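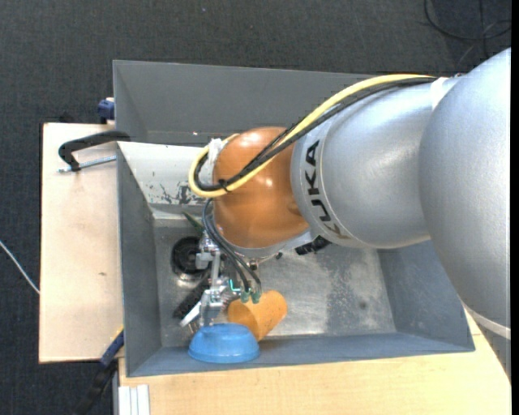 Von Belmiro Arruda

Abwasch per Roboterarm: Was geht schon?

Ein Industriearm von KUKA über einem Spülbecken, darin eine blaue Schüssel und ein orangefarbener Becher. Für Menschen ist so ein Abwasch schnell erledigt. Eine Maschine muss erst erkennen, wo die Schüssel aufhört und der Becher anfängt, und dann einen Rand finden, den der Greifer fassen kann.

Für die eigene Küche gibt es das noch nicht zu kaufen. Wer sich das Spülen erleichtern will, egal ob von Hand oder irgendwann mit Maschine, kommt mit einfachen Mitteln weiter:

Geschirr nicht ineinander stapeln. Zwischen zwei Teilen sollten 2 Fingerbreit Platz bleiben.

Den Abfluss freihalten und die Bürste nach dem Spülen aufhängen.

Becher und Schüsseln in kräftigen Farben nehmen. Auf grauem Metall sieht man sie besser, und Kameras geht es genauso.

Gläser und scharfe Messer immer einzeln spülen.

Eingebranntes 13 Minuten in heißem Wasser einweichen, bei Töpfen gern länger.

Zum Abtrocknen folgt im April ein eigener Beitrag.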